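Appel à participation : marraines, parrains et binômes de conversation pour les familles nouvellement arrivées

Association Clarmont – antenne du quartier Boros
Publié le 26 mars 2023

Chères voisines, chers voisins,

Voilà maintenant 8 ans que notre petite association accompagne des personnes venues s'installer chez nous, parfois de très loin, parfois avec une seule valise et deux enfants qui tombent de sommeil. Quand nous avons commencé, nous tenions tous dans une cuisine, et l'on se passait les formulaires par-dessus la théière. L'an dernier, nous avons accueilli 400 personnes à nos permanences, et nous avons bien senti que les bonnes volontés d'hier, si fidèles soient-elles, ne suffiraient plus à tenir le rythme. C'est pourquoi nous nous tournons vers vous, avec un peu de timidité et beaucoup d'espoir !

Nous cherchons des habitants du quartier et des communes voisines pour rejoindre Flutum, notre programme de parrainage de proximité. Le principe est simple : une personne ou un foyer d'ici est mis en relation avec une personne ou une famille récemment arrivée, et l'on se voit régulièrement pendant toute une saison, pour parler français, lire ensemble un courrier de l'école, prendre le bus jusqu'à la préfecture, ou simplement marcher au bord du canal quand il fait beau (et même quand il ne fait pas beau, nos anciens binômes vous le confirmeront).

Ce que nous vous demandons

Deux heures par semaine, à l'horaire qui vous arrange, tous les deux, jusqu'à la fin du mois de juillet. Un peu de patience, de la curiosité, et l'habitude de prévenir quand on a un empêchement. Il n'est pas nécessaire d'avoir enseigné, ni de parler une autre langue que le français, même si l'arabe, le dari, l'ukrainien, le tigrigna ou le portugais nous rendraient de grands services. Vous devez être majeur. Si votre binôme a des enfants et que vous souhaitez les aider pour les devoirs, nous vous demanderons un extrait de casier judiciaire ; la démarche est gratuite et se fait en ligne.

Nous ne vous demandons pas de donner des conseils juridiques. Les questions de titre de séjour, de regroupement familial ou de recours sont délicates, et une réponse donnée de bon cœur mais inexacte peut coûter cher à celui qui la reçoit. Pour tout cela, vous orienterez votre binôme vers notre permanence juridique, où l'on prend le temps d'ouvrir le dossier et de le relire depuis le début.

Ce que nous vous proposons

Une formation d'accueil en deux séances, consacrée aux grandes étapes d'une demande d'asile, au vocabulaire administratif et à la manière de trouver sa juste place auprès de quelqu'un qui a parfois beaucoup perdu. Une référente, Fanni Kozma, que vous pourrez appeler dès qu'une question vous embarrasse. Le remboursement de vos tickets de transport, sur présentation des justificatifs, dans la limite de 100 euros pour la saison. Et un repas partagé de temps à autre à la salle Stasus, où chacun apporte ce qu'il sait faire (les desserts partent vite, venez tôt). 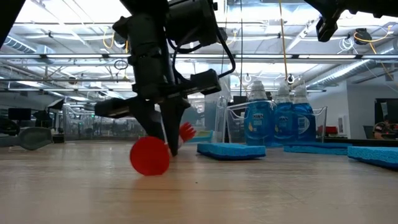
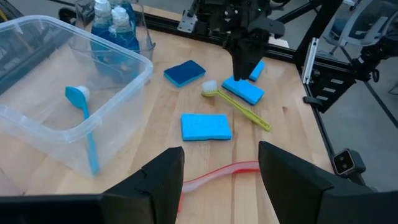 Les ateliers de conversation, qui complètent le parrainage, ont eux aussi besoin de renfort. On y travaille en petit groupe, sans manuel, autour des mots dont on se sert tous les jours : la pharmacie, le marché, le logement, le travail. Pour la séance sur la maison, nous aimons partir d'objets très ordinaires, une brosse à vaisselle à manche bleu clair dans un bac en plastique transparent, par exemple, et l'on s'exerce à dire « dans », « à côté », « au fond », puis chacun raconte comment cela s'appelle dans sa langue, et l'heure est déjà passée ! Si vous préférez animer un atelier plutôt que suivre un binôme, dites-le-nous franchement, les deux engagements comptent autant à nos yeux.

Pour vous inscrire

Écrivez-nous quelques lignes, à la main ou par courriel, en indiquant votre prénom, votre commune, vos disponibilités et ce qui vous donne envie de nous rejoindre. Pas de lettre de motivation en bonne et due forme, s'il vous plaît, nous préférons vous entendre comme vous parlez. Vous pouvez aussi pousser la porte de l'antenne pendant les permanences et demander Fanni. Elle vous recevra pour un entretien d'une demi-heure, puis vous proposera un binôme en tenant compte des horaires, des quartiers et des goûts de chacun.

Les personnes nouvellement arrivées qui souhaitent être parrainées s'inscrivent à la même adresse, dans la langue de leur choix.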